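Chapter 4
Keeping Time: Pulse, Beat and the First Strumming Patterns
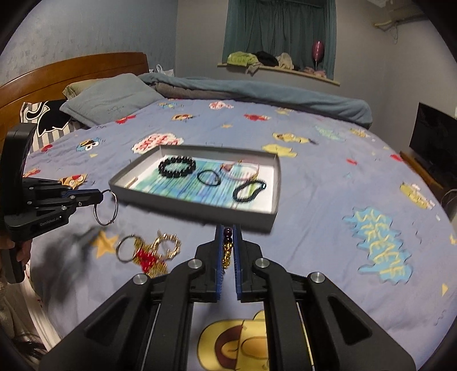
4.1 Before You Begin

In the first three chapters you learned to hold the instrument, to tune it, and to change between the chords of C, F and G7. Perhaps the changes are still slow. This is normal, and you do not need to wait until they are fast before you start this chapter. The work here is mostly for the hand that strums, and many exercises use only one chord or no chord at all.

The subject is time. A listener will forgive a wrong note quite easily, but when the beat stops the song stops also, and everybody in the room feels it. For this reason I ask my students to spend more weeks on this chapter than on any other in the first half of the book.

After the chapter you should be able to:

– tap a steady pulse with the foot while you speak or sing
– explain the difference between pulse, beat and rhythm
– play four strumming patterns in 4/4 and one in 3/4
– continue to strum while the other hand makes a mistake

The last point sounds strange, but it has its own section (4.6) and its own exercises.

4.2 Three Words That Are Often Mixed

The pulse is the regular knock that you feel under the music. It is there when you walk to a song and your steps agree with it. The pulse has no strong or weak places by itself.

When we put the pulse into groups, we get beats. In most songs in this book the group has four beats, and the first of them is a little heavier: ONE two three four, ONE two three four. One group is called a bar, or a measure. In a waltz the group has three beats.

Rhythm is what happens on top. It is the pattern of long and short sounds, and it can change from bar to bar while the pulse stays the same. When you clap the words of a song, you clap its rhythm. When you tap your foot to the song, you tap its pulse. Try to do both together with any song you know from childhood. If the foot begins to follow the hands, go back to the foot alone and add the hands again after two bars.

4.3 A Story From the Class

Some years ago I taught an evening group together with Mawar Setiawan, who plays percussion. On the first evening she asked everyone to put the instruments on the floor. Then she walked slowly across the room and we had to say "now" each time her left heel touched the ground. After a minute she went behind a curtain and continued to walk, in soft shoes, so that we could not see or hear her. We had to continue alone. When she came out again, most of us were too early.

One student, Aiman Hidayat, was still exactly with her. He told us that he had not counted at all, only moved his shoulders a little from side to side. Since that evening I let students move while they play. A body which is completely still has to keep the time only with the head, and the head is already busy with the chords.

4.4 Counting Aloud

In this book the beats are written with numbers and the half beats with the sign "&", which we read as "and":

1 & 2 & 3 & 4 &

The hand goes down on the numbers and up on the "and". It goes down and up all the time, also when the strings are not touched. A strum that does not touch the strings is called a silent strum, or a ghost strum in some other books. Beginners like to stop the hand when there is nothing to play, and then they have to guess when to start again. Please do not stop the hand.

Pattern A, the simplest:

1 2 3 4
D D D D

Pattern B, with all the half beats:

1 & 2 & 3 & 4 &
D U D U D U D U

Play Pattern A on the chord of C for 10 bars, counting aloud. Then play Pattern B for the same number of bars, without a pause between them and without changing the speed. Pattern B feels faster, but the pulse is the same. If you need to slow down for Pattern B, you began Pattern A too fast.

4.5 Working With a Metronome

Any metronome is good, and a free one on the telephone is enough. Set it to 60 and tap your foot for one minute before you touch the strings. Then play Pattern A, one strum for each click. When your strum is exactly on the click, the click seems to become quieter or to disappear. Listen for this moment.

Move up by small steps. I suggest four clicks at a time, so from 60 to 64, then 68, and so on until you reach 100. It is better to stay on one speed for three days than to go through all of them in one afternoon. Qistina Nair, who read this chapter before it was printed, told me that she stayed on 72 for 17 days as a beginner, and she now plays for dancers – they are not patient with a musician who rushes.

Exercise 4.1
Tap the foot at 60. Say the numbers aloud. Leave out the number "three", but continue to tap.

Exercise 4.2
Play Pattern A on C for four bars and on F for four bars. If the change to F is late, strum the open strings on beat one and put the fingers down when they are ready. Do not wait for them.

Exercise 4.3
Record two minutes of Pattern B. Listen on the next day, with the foot tapping, and write down the bars where you had to correct the foot.

Last updated: October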